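Teaching the arm by hand
April 2021

Golshifteh Jalali spends most of her working day moving a robot that does not exist. She runs demonstrations for Clusix, where people steer a simulated robot through household jobs and a program learns from the recordings.

"I hold two controllers and the grippers follow my hands," she says. "The first week I was terrible. I closed too early on everything."

Much of the work is done from the wrist view, with the fingers close up and things like a bank card lying on the wooden surface beyond them.

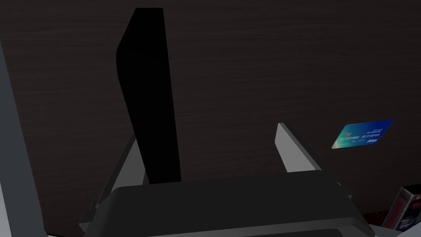
Keeping the bad runs

Her team has recorded 4,000 demonstrations since March. Donnie Rennie, who checks them, throws out fewer than she expected.

"If she misses and then recovers, I keep it," he says. "The program needs to see how you get out of trouble. What I bin is dithering."

Getting around the simulated house is a separate skill. 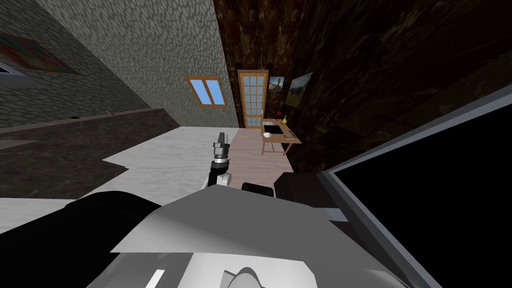 Jalali says she still loses her bearings when she has to cross a room and then work at a table. She now stops before reaching for anything. Rennie would like the pauses shorter. They have agreed to try it both ways, with 200 runs each, and compare.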